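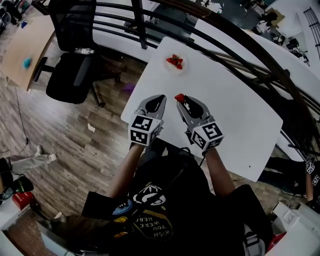
January 26, 2025 - notes, bench by the window

Second attempt with the strawberry leather. The first batch stuck to the tray and I had to scrape it, so it is only good for tasting. Jolien says the taste is fine but too sweet, and I agree with her.

What I changed: less sugar, and the lemon juice goes in before cooking. Last time I put it at the end and the color became brown at the edges. I also passed the puree through the fine sieve two times. It is slow work and my arm was complaining, but the seeds are really a problem when the sheet is thin. Thijs likes the seeds. We can make one tray for him.

The fruit is from Van Beek, the frozen kind, 4 kg, thawed overnight in the colander. I kept the juice that came out. In the first batch I poured it back and the puree was so watery that it needed nine hours in the dryer. Now it was dry to the touch after six. I think this is the biggest difference, more than the sugar, but I changed both on the same day so I cannot say it for sure. Next time only one change!

Trays, from the top:

- Tray 1: silicone mat, thin layer. Came off clean. A little brittle in the corners.
- Tray 2: silicone mat, thicker layer. Still soft in the middle after six hours, turned over and gave it one more.
- Tray 3: baking paper. Wrinkled, and the paper left a pattern on the sheet. Not again.

The dryer is not even. The back left corner is always ahead of the rest, also with the apple slices before Christmas. Bart wants to open the housing and look at the fan. I would prefer to turn the trays at half time and leave the fan alone until we finished this series. We did not agree yet.

Rolled the sheets from tray 1 while still warm and cut them with the big scissors. The knife pulls. If they cool down first they crack when you roll, so please do not wait for lunch like I did with the last sheet.

Storage: three jars with a tight lid, on the shelf under the scale. One has a piece of paper towel inside, to see if it takes the moisture. Please do not eat from the jars, the open bag is for eating. Nathalie, I know you read this.

Afroza asked if we can do the same with the pears that are left in the freezer. I have no experience with pear, I suppose it needs more acid. She will look in her notes from Natonbridge, where they dried a lot of it.

To do:

- order lemon juice, the bottle is almost empty
- find the second silicone mat (green box?)
- weigh the jars again on Friday and write it on the lid
- ask Van Beek for the price of fresh fruit in March
- use the saved juice - syrup, or freeze it flat

The sieve is soaking in the left sink.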